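Room Care Assistant, Part Time (Promberg, Building 17)

Promberg is looking for a part-time assistant to look after the shared rooms on our ground floor. The work is dusting, wiping down furniture, folding cloths and putting things back where they belong. Hours are 17 per week, mornings only. Pay is $582 per week before tax.

What you will do

- Dust and wipe the wooden cabinets, including tops and drawer fronts. The finish shows streaks, so use a soft microfiber cloth. We keep purple ones.
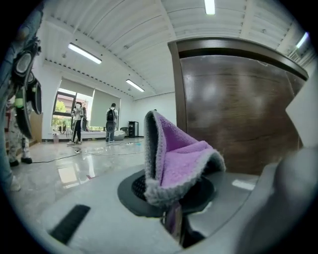 - Wipe the long bench under the window and raise or lower the roller blinds as needed.
- Wash, dry and fold used cloths at the end of each shift.
- Check the drawers and report anything loose or sticking.

Rooms are often in use while you work, so you will need to be comfortable cleaning with other people present. Small items left on top of a cabinet go back in the same spot after dusting. 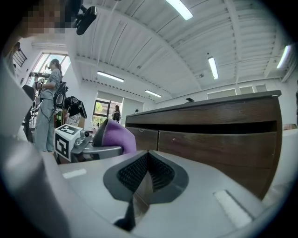 Page last changed: 27 January 2021

What we ask for

Previous cleaning or housekeeping work is useful but not required. You should be able to stand for most of a shift and reach the top of a tall cabinet with the step we provide. Work shoes are paid for up to $100.

How to apply

Send a short letter and the name of one person we can call to Harriet Hutchins, Promberg Facilities Office. Questions about hours or pay go to Shufen Kang in the same office. The position runs through August and may be extended.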